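Flusmont Cell Planning Data

README for the equipment and budget tables
Last revised 2025-03-18

What is in this folder

This folder holds the planning data for the Flusmont picking cells. It covers what was bought, what was quoted and not bought, what wore out, and what is planned for the next budget year, which begins in July. The recordings made on the cells are kept elsewhere and have their own data card.

The tables were put together for people who have to write an equipment request and want real line items to start from. They are working records. Some rows are thin, and the early ones were typed in from paper order forms.

Files

cells.csv - one row per cell, 3 rows
orders.csv - one row per order line, 298 rows
quotes.csv - one row per quote received, 129 rows
usage.csv - one row per logged work session, 3,231 rows
objects.csv - the household items used for grasping, with replacement notes
notes.txt - free text, mostly about late deliveries

Columns in orders.csv

order_id - our own number, not the supplier's
cell - A, B, C or shared
category - arm, gripper, sensing, cabling, bin, table, clamp, objects, safety, other
supplier - Brider, Prothero or "misc"
quoted - price on the quote, in US dollars, before tax
paid - price on the final invoice, shipping included
ordered, arrived - dates
life - "keep", "wear" or "consumable"
comment - free text, often blank

The difference between quoted and paid is mostly shipping. Brider folds shipping into the quote for anything that arrives on a pallet and bills it separately for parcels. Prothero always bills it separately. If you compare the two suppliers, use paid.

How the categories were assigned

An arm order includes the controller, the pendant and the base plate when they came as a package. Where they were bought apart, each has its own row, with "arm" in the category column and the part named in the comment.

Cable ties, sleeves and extension leads are all under cabling. This category was left out of the first budget entirely and paid for from "other". The rows were moved later, so older printed summaries will not match the file. Anyone planning a cell should give cabling its own line. Leads that run along a moving arm should be marked "wear" and have at least one spare set.

Bins and clamps are cheap, and it is tempting to lump them together. We keep them apart. Bins get scratched and are replaced on a schedule. Clamps last, but they get borrowed by other projects, and the clamp rows are mainly a record of buying the same thing again.

Using usage.csv with orders.csv

Join on cell and date. Sessions are logged in hours of arm time, to the quarter hour. Setup time is in a separate column and was not logged before the Cisine project started, so treat a blank there as unknown and not as zero.

The Cisine sessions used kitchen and bathroom items and were harder on gripper pads than the earlier work. If your own work is mostly boxes, leave those sessions out before you estimate pad life. Filter on project = "cisine".

Planning notes by line item

1. Arm. Get the quote in writing with an expiration date. Ask what the service contract covers in the second year, and put that amount in the second-year budget now.

2. Gripper. Budget for the gripper, a spare set of fingers and several sets of pads. Fingers made in a local shop go under gripper as well, with "misc" as the supplier.

3. Work surface and bin. A sheet-metal bin clamped at the corner has been enough for picking from a small pile. Allow for two bins per cell. The table should be wider than the bin on the side the arm comes in from.

4. Objects. Brushes, cups, small balls and the like come from ordinary stores. Buy doubles of each item at the same time, as colors and shapes change from one season to the next. Keep the receipts together and enter them as one order line.

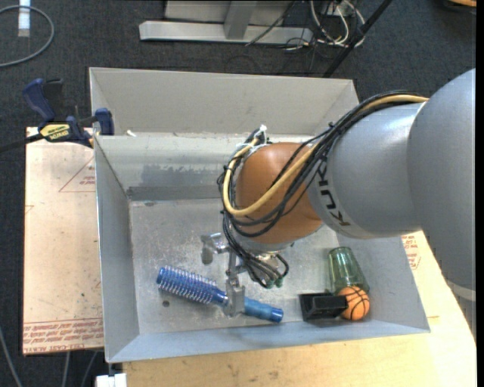

5. Sensing. Mounts and poles are listed here along with the cameras. Check the length of the leads against the real route along the floor before ordering.

6. Safety. Fencing, mats and stop buttons. Do not move money out of this line to cover a shortfall in another one.

Known problems

- Eleven rows in orders.csv have no arrival date. The goods did arrive.
- Two Prothero quotes were revised by phone and only the first version is in quotes.csv.
- Floor covering and room wiring were paid for by the building and do not appear anywhere.
- Staff time is not included.

Updates

The tables are refreshed each July after the accounts close. Corrections in between go into notes.txt first and are merged at the next refresh.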